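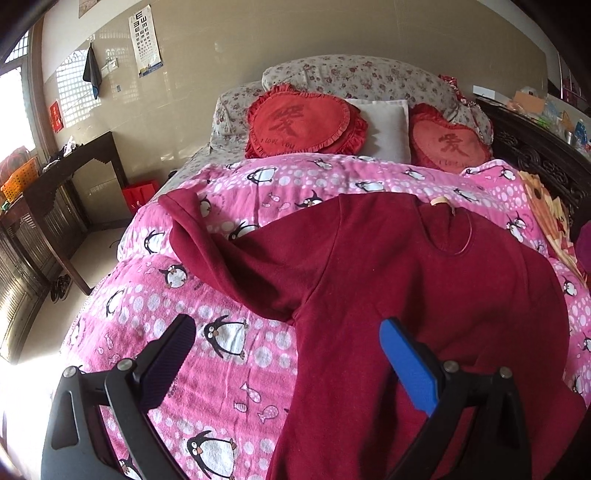 4.3 Setting the Garment Mask

The garment mask tells the Azar planner which pixels belong to the item being folded and which belong to whatever it lies on. Grasp points are picked only inside the mask. A plain cover gives few problems, but with a printed one the default settings tend to split the mask or let it spread. A dark red fleece on a pink quilt with white dots and penguins should be masked by color first and edges second, as the edges of the print will otherwise be read as folds. The small beige tag at the collar can drop out as a hole in the mask; step 5 fills it.

Before you start, load a recorded session and stop the live planner.

1. Open Tools > Mask Editor and choose a frame with both finger pads open.

2. Set Mode to Color First.

3. Click once on the body of the garment. Click again on a sleeve if it is folded over or in shadow.

4. Raise Tolerance from the default of 13 until the whole garment is covered. Stop at 18. Above that, other red items on the bed, such as cushions, may join the mask.

5. Turn on Fill Holes and enter 3,178 as the largest area in pixels.

6. Check that Tool Exclusion is on. The finger pads must show in gray and stay outside the mask.

7. Select Keep Largest Region, then Save.

8. Play the session through at half speed and watch the mask outline.

Note: Tool Exclusion uses the pad colors stored in the tool profile. If the two pads differ in color, enter both.

Caution: Do not restart the live planner with an unsaved mask. It will load the last saved one without a warning.

If the outline jumps between frames, set Smoothing to 2 and repeat step 8. Fix the mask before changing any grasp settings (see 4.4).

Section revised May 10, 2018, Majdi Atallah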